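小盘债吧 › 高收益与困境债 › 主题：Doltero 2019年到期的票据，有人看过条款吗？

楼主 纸面利润
发表于 2015-07-30

先说结论，我觉得这是今年我看过的最有意思的一只小票据，看了三个晚上，越看越兴奋，必须找人吵一吵。

背景给没跟过的朋友补一下。Doltero 是做包装和购物袋的，前年被 Pryor 用杠杆收购吃下来，收购款里大头是贷款，剩下的靠发这只票据凑。发行的时候利差给到300个基点出头一点都没有，就是300整，当时市场热得发烫，什么都能卖出去。今年春天利差开始走宽，现在报价八十多，成交稀稀拉拉。

我感兴趣的地方有几个：
一是契约条款比同期的票据紧，限制性付款那一章写得很细，分红篮子小得可怜。
二是它的经营现金流其实没烂，烂的是Pryor给它加的债。
三是十月有一个利息支付日，同时银行那边要做一次契约测试，这个时间点前后价格多半会有动静。

我手里已经有一点了，想再加，欢迎泼冷水。募集说明书我是一页一页打印出来读的（眼睛受不了屏幕），画了满满的荧光笔，需要哪一章的可以问我。
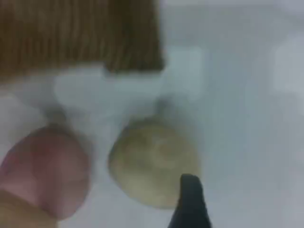
配图：棕色与白色

2楼 久期杀手
楼主精神可嘉！三个晚上看募集说明书的人现在真不多了。不过我得先问一句，你说契约紧，紧在哪？我印象里这一批票据全是轻契约，发行人想干嘛干嘛，承销商那会儿巴不得条款越松越好，费用照收。

3楼 纸面利润（楼主）
回2楼：贷款那边确实是轻契约的多，票据这边反而留了几条硬的。最关键的一条，合并杠杆超过门槛以后不能往上分红，也不能给母公司做担保。Pryor 去年想做一次分红再融资，没做成，我估计就是卡在这一条上。当然这是我推的，公告里只写了“因市场条件撤回”。

4楼 老票据
估计归估计。撤回分红再融资的多了，市场不好的时候谁都撤。你别拿一个没发生的事来证明条款硬。

5楼 纸面利润（楼主）
回4楼：有道理，这个我收回一半，哈哈。但条款原文摆在那儿，这个不用推。

6楼 半夜看盘
我来说说反面。这种票据最怕的是“非限制性子公司”。你条款再紧，人家把值钱的商标和专利往一个非限制性子公司里一装，那边另外去借钱，你手里的票据就只剩个空壳担保。楼主看看投资篮子那一节，能往非限制性子公司里放多少？

7楼 纸面利润（楼主）
6楼这个问题太好了！！我昨晚就在看这个。一般投资篮子是200万美元，另外有一个按总资产比例算的增长条款，两者取高。按最近的总资产算，取高以后也没多大，装不下核心商标。但是（这里我要老实讲）还有一个“类似业务投资篮子”，定义非常宽，宽到我读了四遍还是不确定。

8楼 半夜看盘
就是这个。类似业务四个字能开一辆卡车过去。

9楼 久期杀手
同意6楼，这个口子比分红那条重要得多。另外你们有没有人注意担保人名单？海外那几家子公司是不进担保圈的，资产有不少在外面。

10楼 麦田信用
我平时做货运和包装这一块的信用，从行业角度补几句。

包装这个生意，外面的人总觉得土，我是真喜欢，现金流特别容易看懂。原纸价格、运费、客户集中度，三样搞清楚就八九不离十。Doltero 的麻烦在于客户集中，最大的客户是 Kisport，卖运动用品那家，门店袋子和发货箱都从它这儿拿。Kisport 自己去年也加了杠杆，付款周期在拉长，应收账款周转从上一份年报开始变慢。你们去看营运资本那一栏，季度之间跳得很厉害。
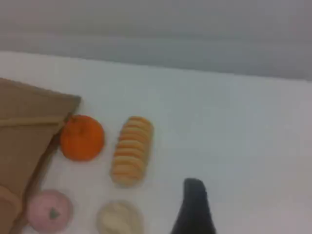 循环贷款的借款基础也要看，应收和存货各打一个折扣，银行每个季度重新核一遍。应收一慢，超龄的那部分就被剔出去，可用额度跟着缩，公司账上看着还有额度，真到要用的时候没那么多。存货这边折扣更狠，原材料还能打个像样的折，半成品基本不认。上面照片里白桌子左边那种棕色纸板，还没变成箱子的时候就归在这些说不清的科目里，算原料还是算半成品，审计和银行能扯一个下午。所以我看这类公司从来先看借款基础证明，再看利润表。

11楼 纸面利润（楼主）
10楼太强了，借款基础这块我完全没细看，只看了循环额度总数。请问借款基础证明去哪儿找？年报附注里只有一句话。

12楼 麦田信用
一般不公开，给贷款人的。不过票据持有人有时候能从季度电话会上听出来，问“超额可用额度”就行，财务总监基本都会给一个数。别问额度总数，问了也没用。

13楼 老票据
我还是看空。说得再热闹，就一个问题：违约以后你拿回多少？担保贷款在你前面，循环贷款在你前面，你这只是无担保的。企业价值随便打个折，先把前面的赔完，轮到你这层，我算下来是30美分。现在八十多买，赔率在哪？

14楼 纸面利润（楼主）
回13楼：30是按清算算的吧？我按重组后继续经营来算，要高不少。这个公司没有理由清算，它的厂子一直在开工，客户也没跑。

15楼 老票据
重组后继续经营我也算过，倍数给低一点就是这个数。你用的倍数是Pryor买进来时候的倍数，那是顶部的倍数，投行为了把债卖出去，配着顾问报告一起端上来的。

16楼 久期杀手
这里我站老票据。收购时的倍数真不能拿来做回收分析，我自己在能源那边吃过这个亏，疼了两年。

17楼 纸面利润（楼主）
好，倍数我今晚重新做，做三档。先谢谢两位，这么吵一顿比我自己看三天有用多了！

18楼 小利差
弱弱问一句，新手。为什么银行贷款和票据是同一家公司，一个报九十多一个报八十多？

19楼 半夜看盘
回18楼：先后顺序。贷款有抵押，出事了先拿钱；票据没抵押，排后面。再加上贷款是浮动利率，票据固定，买的人也不一样。贷款很多被打包进CLO，那边有钱就得买，价格有人托着。票据这边基金一赎回，没人接。

20楼 小利差
懂了，谢谢！

21楼 麦田信用
再补一个对比，供楼主做倍数用。Janivura 也是做袋子的，规模小一些，麻袋布袋为主，没有被收购过，债也少，去年做过一次小规模的票据交换。 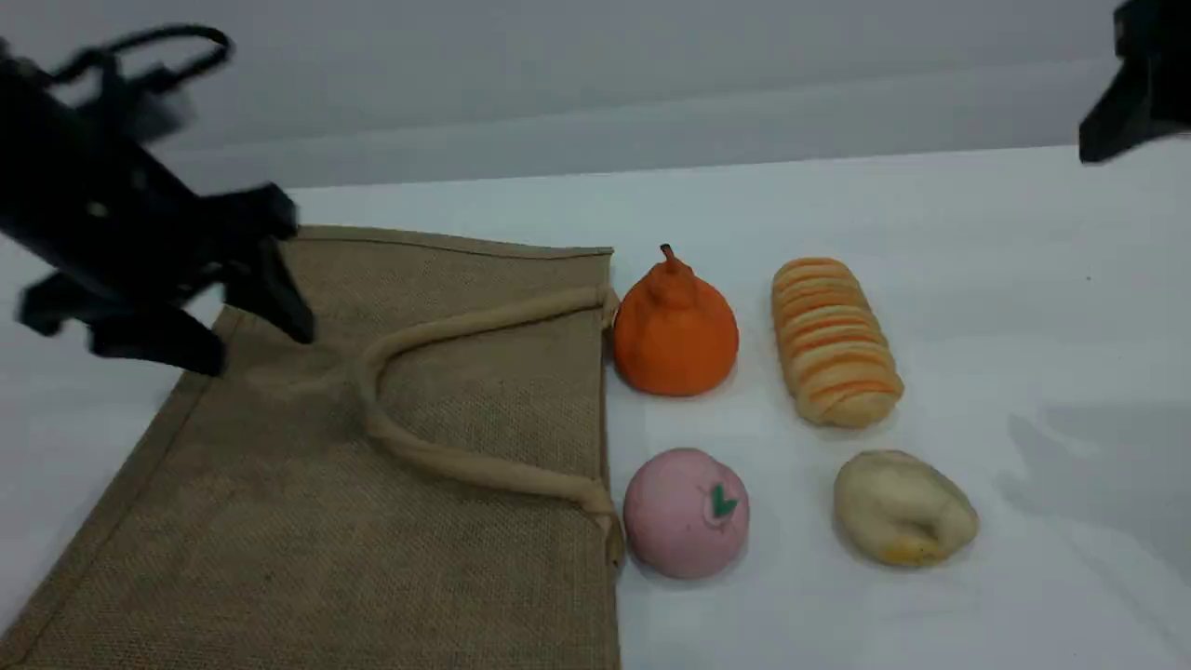

可比公司难找，非得找就先看 Janivura，但要先调产品结构。它毛利率比 Doltero 高，外行容易说是管理好，我觉得大半是品类的原因。黄麻、粗麻这类料子按批采购，价格一年谈几次，纸是跟着市场走的，传导时间差很多。像照片里平铺在桌上的那只麻布手提袋，棕黄色，编织纹路粗粗的，这种货客户愿意按“可重复使用”付钱，跟一次性纸袋完全是两个定价逻辑。所以用 Janivura 的倍数直接套 Doltero 会套高，我自己会往下压一整档，再去算票据那层的回收。另外它的票据交换文件值得读，同意征集那一章把旧票据的契约几乎剥光了，不参加的人手里就剩一张纸。

22楼 老票据
最后这句才是重点。楼主你那几条“硬条款”，过半数持有人同意就能删掉。你知道现在谁拿着过半数吗？

23楼 纸面利润（楼主）
不知道……托管那边看不到最终持有人。我去翻基金季报，看能不能拼出来。

24楼 半夜看盘
季报滞后的，当参考。要是发现哪家同时拿着贷款和票据，你就要小心，他们投票的时候想的是贷款那头。

25楼 久期杀手
也不一定吧。两头都拿的人有时候反而愿意给票据留口汤，省得打官司。我见过两次，结果都比我预期好。

26楼 半夜看盘
你运气好，我见过的都不是这样。

27楼 纸面利润（楼主）
更新一下。倍数三档做完了，低档下回收确实难看，跟13楼给的数差得不多，我认。中档能到面值的一半以上。所以我先不加仓，原来那点留着，等十月利息付完、契约测试结果出来再说。类似业务篮子那一节我抄了原文，准备单开一帖，大家一起抠字眼，特别想听6楼怎么读。

28楼 老票据
不加仓是对的。留着也未必对。

29楼 麦田信用
开帖的时候把担保人附表一起放上来吧，我想对一下海外那几家厂的名字。

30楼 小利差
蹲新帖！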